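## 5. Loading performer tracks

This section covers the transfer of backing tracks from performers to the Skidby playback console, and the checks to be made before doors open. It applies to cabaret, drag and variety shows with one console and one operator. For shows with a live band, see the section on click feeds.

### Before you start

- The console must be on and signed in under the operator account. The guest account can play cues but cannot save them.
- The running order must be final. Changing the order after cues are numbered will break any lighting links.
- Each track must be a WAV or MP3 file. Mixes that contain several songs must be supplied as one continuous file, with the gaps and spoken clips already in place.

**Caution:** Do not load tracks while the house speakers are live. The console plays a short preview of each file on import, and the preview does not follow the master fader.

### To load a track

1. Insert the USB drive in the port marked IN. Wait for the drive name to appear in the left column.
2. Press **Show**, then **New list**. Enter the name of the venue and the name of the night, for example *Drenstead Late*.
3. Select the first file and press **Import**. The console copies the file to its own storage. Do not play cues from the drive itself.
4. Enter the stage name of the performer exactly as it appears in the running order. The host's tablet reads this field.
5. Set the start type:
 - **Clean** – the track starts when the operator presses Go. Use this when the performer is already in position.
 - **Entrance** – the console waits 3 seconds after Go, then starts. Use this when the performer enters from the wings.
 - **Hold** – the track starts, plays to the first marker and loops there until Go is pressed again. Use this for costume reveals and audience walks.
6. Set the end type to **Stop** or **Fade**. The default fade is 5 seconds.
7. Press **Save cue**. Repeat steps 3 to 7 for each performer.

A list can hold up to 98 cues. Group numbers and the finale count as one cue each, whatever the size of the cast.

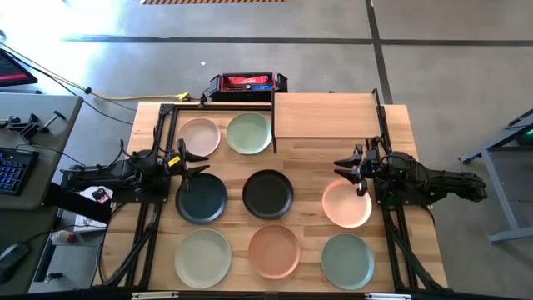
Rongrong Gu asks what to do when a performer sends a new mix after the list has been saved. Open the cue, press **Replace file** and select the new mix. The stage name, start type and end type are kept. Markers are not kept and must be placed again by ear.

### To set levels

1. Turn the master fader down fully, then bring the house speakers up.
2. Play the loudest part of each track and raise the cue gain until the meter reaches the 9 mark.
3. Open the host microphone and repeat the test with someone speaking from the stage. Spoken clips inside a mix are often quieter than the music. Use **Clip lift** on those parts only.
4. Lock the list.

**Note:** If a Kong wireless receiver is connected, mute it before step 2. An open receiver adds noise to the meter reading.

### After the show

Unlock the list and press **Export log**. The log gives the start and end time of each cue and is used for music licensing returns. Delete performer files from the console unless the performer has agreed in writing to storage. Lists can be kept without their files and used again with the same running order.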